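Notebook, fiber and dye bench
February 12, 2025
Written up by Ezequiel Vallejo, with Lucía's corrections where she caught me out

Madder, second round

I have been putting off this entry because the last madder entry was so gloomy, and I wanted to have something pleasanter to say before I sat down with the notebook again. Well, I do! The reds are better. They aren't the red Lucía has in her head (she keeps holding up that scrap of old blanket from Alcaraz and sighing at it), but they have moved a long way from the brick color we were getting in December, and I would happily knit a hat out of two of the three skeins.

For anyone picking this up cold: we are working through the Palteo root, the ground stuff in the brown paper sacks, against the Ovari root, which comes in chips and costs more. Same wool for both, the Sirkau two-ply, scoured the evening before and left to drip on the rail. I mordanted with alum at 12 percent of the weight of the wool, and I left out the cream of tartar this time, on Lucía's advice. She thinks it was pushing us toward orange. I argued with her for most of a lunch and I believe I lost.

Weights, so that I stop writing them on the backs of envelopes: dry wool for the whole round came to 361 grams, in three skeins as near to equal as I could get them. The total liquor in the big pot was 7 liters, and I topped it up once when it got low, from the kettle, which I should have measured and did not. Sorry, future me.

Where things go

We had another round of muddle over clean and not-clean this month, and a white skein picked up a pink thumbprint from somebody (me). So we are going back to the old rule, and I'm writing it down because I am the one who keeps forgetting it. Anything that has touched dye stays on the sink side. Anything scoured and waiting stays on the window side with a towel over it. Yellow is for dry things only, and a wet skein goes into an enamel basin even if you are only putting it down for a second to answer the door.

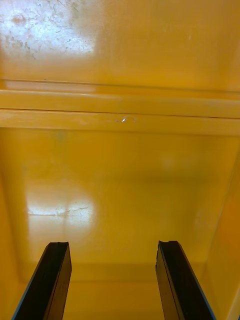

Heating

I went slowly, slower than last time, and I am now quite sure that this is where most of our trouble came from. In December I let the pot run up while I was on the phone, and by the time I got back it was steaming hard and the brown had come out of the root, which you can never get back in again. This time I stayed beside it with the thermometer and a mug of coffee and took the whole morning over it. I held it at the point where you can just bear a fingertip for a moment (gloves on, Lucía, I promise) and never let it simmer.

The Palteo bath went a murky orange quite early and I nearly lost heart. The Ovari bath stayed pale for so long that I thought I had been sold garden mulch, and then in the last hour it deepened all at once into something like tomato soup. I'd read that chips are slow to give up their color, but reading it and standing over it are different experiences. Next time I want to soak the chips overnight before they go anywhere near the heat, and change the water once, pouring off the first soak for a separate yellow bath so that it isn't wasted.

Skein one came out of the Palteo pot and it is a decent warm rust. Skein two came out of the Ovari and is the real success of the day, a proper red with a bit of blue underneath it when you take it to the window.
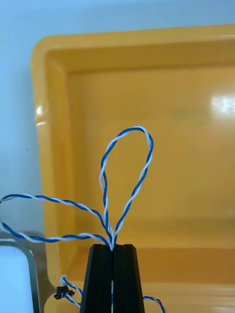
Skein three was the one I shared between the two pots, an hour in each, mostly out of nosiness. It is a perfectly friendly color and I have no idea what to call it. Lucía says salmon. I say it is too brown for salmon, and we have agreed to wait until it has been washed properly before we fight about it any further.

I rinsed all three in lukewarm water until it ran nearly clear. The Palteo skein shed a surprising amount of grit, little bits of root caught right down in the ply, and I shook it out over the back step for a good while. A muslin bag would save all that. We own a muslin bag. It was in the drawer the whole time.

Water

This deserves its own heading because I think we have been ignoring it. Lucía's aunt always dyed with well water, hard as nails, and that old scrap from Alcaraz was done the same way. Ours out of the tap is soft, lovely for tea and apparently poor for madder. I had a pinch of chalk in the Ovari pot and none in the Palteo, so strictly speaking I have not compared the two roots at all, and I can hear Lucía saying so before she has even read this far. Fair enough. Chalk in both pots next round, the same amount, weighed and written down.

I also want to try a small jar of each root in bottled water, just to see. Jars are cheap and they sit on the radiator and look pretty.

The room

We had the long table cleared for most of the afternoon, so I took the chance to think about how the sampling ought to be laid out when we do the full set of cards. I would like the undyed samples to start at the left and travel right as they are tagged, with nothing doubling back, because doubling back is how I mixed up the walnut cards. Labels get written before the wool is wet. Pencil only, as ink runs.
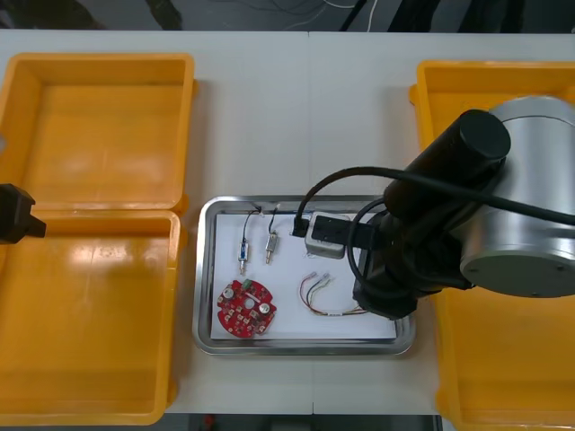
Long table, yellow bins at the left.

Left to do

Wash all three skeins with the plain soap once they have rested. I'd like to leave them a week if I can stand to.

Snip a length from each for the light test and tape them up in the south window, half covered with card. The December ones are still up there and have faded less than I feared, the rust hardly at all.

Order more Ovari chips. The lot number on the bag we just emptied is 933, and it would be worth asking whether they have any more of the same, given how nicely it behaved.

Ask Lucía to bring the blanket scrap back in so I can hold skein two beside it in daylight. I suspect we are closer than she thinks.

Find a better home for the muslin bag.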